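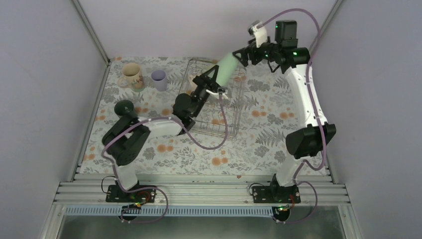

シダ柄のクロスと、奥にワイヤーの水切りかご。

「丁寧な暮らし」に効くという触れ込みのものを、私はだいたい疑ってかかる。今回は白湯と薄いお茶の話である。

きっかけは、友人のデスピナ(Despina Hodžić)から回ってきたニュースレターだった。Mandexという健康系の読み物で、毎朝80度の湯を5分かけて飲めば体の巡りが変わる、とある。巡りとは何の巡りなのか。血なのか、リンパなのか、金回りなのか。最後まで読んでも書いていない。そのかわり末尾には、温度設定のできる電気ケトルの購入ボタンがきちんと付いていた。メーカーはDrerko。体のことはぼんやりしているのに、値引きの締め切りだけは分単位で書いてある。

デスピナは「朝が変わった」と言う。何時に起きているのか聞いたら、前より早く寝るようになったそうだ。それは早寝の効果ではないのかと返すと、しばらく既読のまま放置された。翌日「両方だと思う」と来た。そう言われると、こちらも反証のしようがない。

茶の温度についても似たような話が多い。煎茶は低め、ほうじ茶は熱め、というあたりまでは私も納得している。熱い湯でいれた煎茶が渋いのは飲めばわかる。怪しくなるのはその先で、Caltovという通販サイトの茶葉の説明には「心を鎮める温度帯」という欄があった。心を鎮める温度帯。誰の心をどうやって測ったのか問い合わせてみたところ、返ってきたのは定型文と10%引きのクーポンだった。使わなかった。正確に言うと、使おうとしたら対象外商品だった。

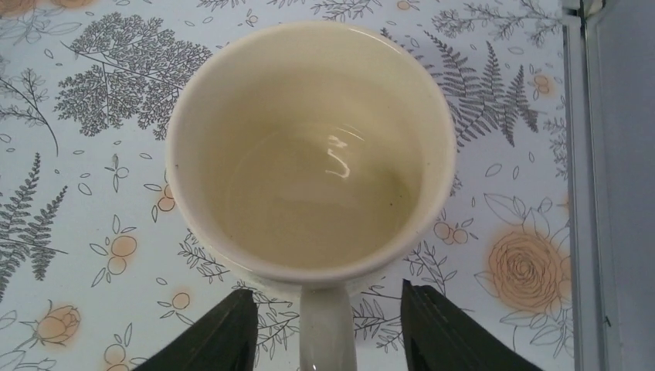
では自分は何を飲んでいるのかというと、二煎目か三煎目の、もう味があるのかないのか判然としないような茶である。体にいいと思って飲んでいるのではない。急須に葉が残っていて、湯があって、捨てるのが惜しい。それだけの理由で十年以上続いている。健康診断の結果は良くも悪くもなく、これを茶のおかげだと言う気にも、茶のせいだと言う気にもならない。

一度だけ、自分でも試してみたことはある。六月のひと月、朝は湯だけにして、体調を手帳につけた。前半は「やや調子がよい」が並び、後半は「ふつう」が続く。後半は梅雨で、洗濯物が乾かず、仕事の納期も重なっていた。湯の効き目が切れたのか、天気なのか、単に書くのに飽きたのか、手帳を何度読んでも区別がつかない。そもそも「やや」とは何か。書いた本人にもわからないのだから、ほかの人の体験談がわかるはずもない。

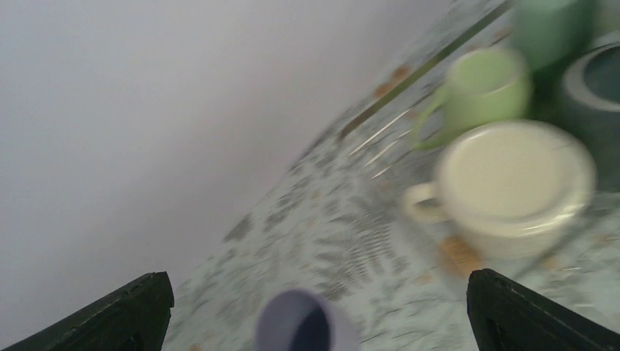

白い壁とクロスの葉模様。

器の話もついでに書いておく。「器で味が変わる」というのも、半分は信じていない。口に当たる縁の厚さで感じ方が違うのはわかる。薄い縁だと熱いものは熱く、厚い縁だといくらか鈍い。そこまではいい。けれどTodorovaという店の商品ページに書いてあった「土の記憶が水をまろやかにする」は、さすがに土に断ってから書いたほうがいい。値段は一客3404円。高いとも安いとも言いにくい半端な数字で、そこだけ妙に誠実に見えてしまった。

陶芸をやっているエーリンボルグ(Elínborg Þrastardóttir)にそのページを見せたら、笑うかと思ったのに真面目な顔で読んでいた。釉薬のかかった内側なら、水が触れているのは土ではなくガラス質のほうだという。それなら土の記憶はガラスの向こう側ということになる。「でも売り文句としては私も書きたくなる」とも言っていた。作り手がそれを言うのか。彼女の展示の案内状を読み返すと、「風の手ざわり」とあった。黙っておいた。

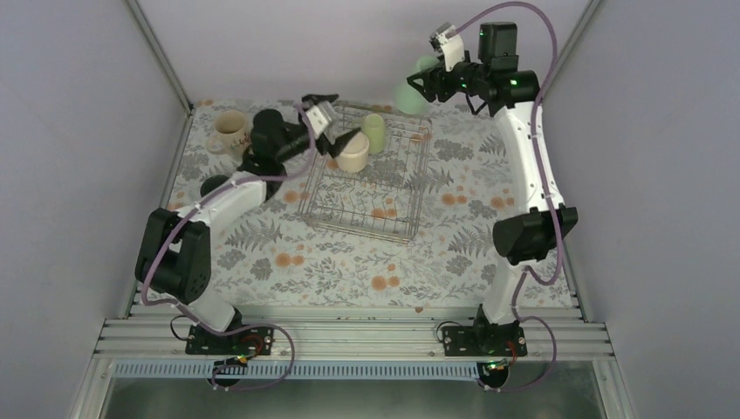

こういう文章を書くと、夢がないとか、信じて気分がよくなるならそれでいいじゃないかとか、必ず言われる。気分がよくなるのは結構だと思う。朝に湯を飲んでひと息つくことまで否定するつもりはない。ただ、ひと息つくことと巡りが改善することのあいだには、けっこうな距離がある。その距離を埋めているのがたいてい購入ボタンなので、こちらも身構える。

前に90日続けると本物になる、という記事も読んだ。続かなかった人は途中でやめたから効かなかった、続いた人は続いたから効いた。これでは外れようがない。占いのほうがまだ、たまに外れるぶんだけ正直である。

デスピナにはまだケトルを勧められている。買えば私も早寝をするようになるのかもしれないが、それなら先に早寝を試す。ケトルはそのあとで考える。なお、うちの古いやかんは蓋のつまみがゆるんでいて、これは近いうちに直したい。合うねじの径をご存じの方がいたら教えてください。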